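Automation Lab Handout 3: Looking After the Hand-held Gripper

Course notes, Gevville shop floor module. Last changed 22 Jan 2021.

Okay, last week we got as far as mounting things and I ran out of time, so we pick up with the part everybody wants to skip: the daily check. I love this bit (really!) and by the end of the module I hope you'll at least put up with it.

We're working on unit 6 from the Drerner bench. It's the one with the scuffed label and the stiff trigger, and I'm keeping the stiff trigger for now so you can all feel what one is like before we fix it in March.

Start with the pad. Power off, cable out, then wipe the black rubber with a lint-free cloth and a little water. No solvent, please. I once cleaned a pad with the strong stuff from the paint shelf and it went gummy by lunch. Press along the raised rim with your thumb and feel for any spot that lifts or gives more than the rest, and write it in the Poduval log even if you think it's nothing.

Next, the mesh. Crumbs love it in there. Use the soft brush, short strokes, and tip the gripper so the dirt falls out and doesn't go deeper. If a strand is torn, stop and tag the unit. We don't glue mesh in this course, however good you are with glue.
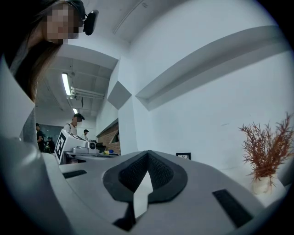 Gripper body and center pad, with the black inserts to either side.

Run a fingertip over each of the two inserts and onto the grey shell around it. If your nail catches on an edge, clean the seam first and check again, because half the time it's only grit. Don't pry! The spare inserts are in the Bovby drawer and I'd like them to stay there.

Then plug back in and do the open-close test, 30 cycles with nothing in the grip. Listen while it runs. A steady hum is fine, a click on every close means a loose screw, and a click now and then is the annoying one (bring it to me and we'll chase it together).

Last thing is the marker check. Get a fiducial block in view, hold the gripper still, and wait for the software to lock on. If it won't, clean the lens cover and look at your lighting before you touch any calibration settings. I mean it about the settings, it took me a whole evening to put them back after the last group.

If the check fails twice, the log code is 209. Put your initials next to it and leave the unit on the left-hand shelf with the cable coiled.

For next time: read the section on trigger springs and bring your own small screwdriver if you have one you like.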